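Plomside Workshop Group
Minutes of the December meeting, held in the front office, 4:00 p.m.

Present: Valdis Urbonaitė (chair), Kristaps Navickas (minutes), Imogen, Ravi, Dot, Per. Apologies from the Trurneston people, who will get the notes by email.

1. Minutes of last meeting
Agreed, with one fix: the spare shelving went to the upstairs store, and I had written downstairs. Sorry, Dot.

2. Fallow hand-held gripper kit, trial report
This took up most of the meeting and I'm glad it did! We have had the Fallow kit on trial for 3 weeks now. It comes as a pair of hand-held grippers with marker cubes on top, plus charging leads, a hard case and a login for the Fallow software. You do a job with the grippers in your own hands, the software logs how they moved, and the recording can be used to teach an arm the same job.

Imogen has put in the most hours and said she was surprised how quickly it stopped feeling odd. By the second afternoon she was folding cloths and sorting small parts without thinking much about her fingers. Ravi agreed and said he likes the soft feel when the fingers close (he had expected something much more clunky). Between them they have saved 200 recordings, and Ravi said the good ones are lovely and smooth when played back.

Valdis asked about the marker cubes. The software follows the patterns on them, so keep sleeves and cables clear of the faces. Per asked if tape could hold the cable back along the arm. Imogen will try it, but with something that peels off cleanly. 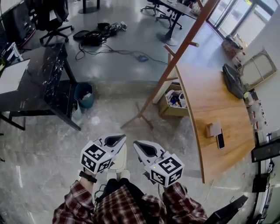
3. What we liked, what we didn't
Liked: light enough for a long session, simple to pick up and start, clear on-screen steps for setting up. Dot has never touched anything like it and was recording within the hour. She would like it noted that she had fun.

Didn't like: the manual skips over what to do when one side drops its connection. Restarting both grippers fixes it, but we had to work that out for ourselves. The case latch is also stiff. Per thinks larger hands will want a longer strap.

4. Price and support
Kristaps has the quote from Lapiņa, who handle sales and repairs for Fallow here. It covers 4 pairs with a year of support. Valdis felt two pairs would do us for now and everyone was happy with that. Lapiņa have been quick to answer every email so far. Kristaps to ask for a new quote and find out if the trial pair can count as one of the two.

Agreed: we want to keep going with the kit. No votes against, and Ravi asked if he could have it back on his bench straight after the meeting.

5. Actions
Imogen: test tape on the cable, write up the restart steps on one page.
Kristaps: new quote from Lapiņa, send notes to Trurneston.
Per: strap measurements to Fallow.
Ravi: sort the recordings and delete the false starts.

6. Any other business
The kettle needs descaling. Dot has the powder.

Meeting closed at 5:10 p.m. Next meeting in January, same room.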